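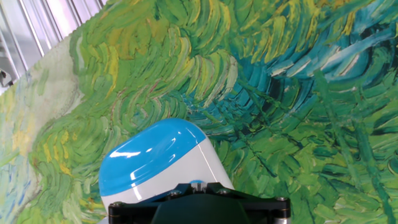 Wakix is a small company that makes plant-based sauces and spreads, and publishes the recipes that go with them. We started in the town of Eklund with one stove and 2 recipes, a walnut spread and a mustard sauce without egg. Both are still in our range, although the mustard sauce is now less salty than it was. When we discussed the colors for our labels, it took a whole winter to agree. In the end we chose a glossy sky blue with white under it, the same pair as in the photo at the top of this page, and we have kept it for all jars.

What we do
Our kitchen makes small batches of 30 jars. We cook with beans, nuts, seeds and vegetables, and we buy most of them from Burkis, a farm cooperative that we have worked with from the first year. When a vegetable is out of season, the sauce is out of season too. Customers sometimes write to us in January and ask for the tomato and basil spread. We are sorry to disappoint them, but we will not make it with winter tomatoes.
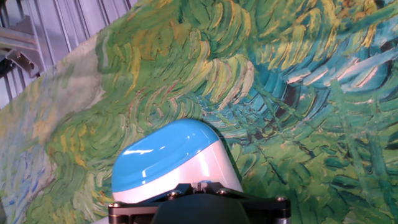 The recipes are the other half of our work. We have published 70 of them, all free to read, and every one was cooked by at least one person who did not write it. This person is allowed to complain. Several recipes became much shorter in this way, and one lentil pie was removed completely.

Our cookbook
Our first printed book is called Drundon, after the street where we rented our first kitchen. It has 50 dishes for people who come home tired and still want to eat something good. We wrote the texts ourselves and later asked a native speaker to read them, so the mistakes that remain are ours. The book will be in our shop from 27th November. 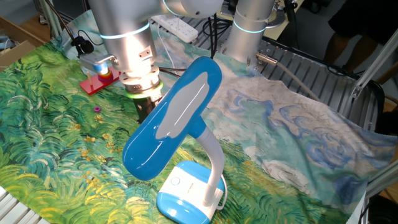
Cooking classes are the newest part of the company. We come to schools, offices and libraries, and we bring the pans, the knives and the food. From the host we need only water, electricity and some space to work. A tabletop with a cloth on it, like the one in the photo, suits us well for the tasting — the cooking itself we do on our own boards. Please write to us early if somebody in your group has an allergy, especially to nuts or sesame. We can then change the menu before we go shopping.

Visit us
The shop is next to the kitchen. You can taste everything that is open on the counter, and we take back empty jars with their lids.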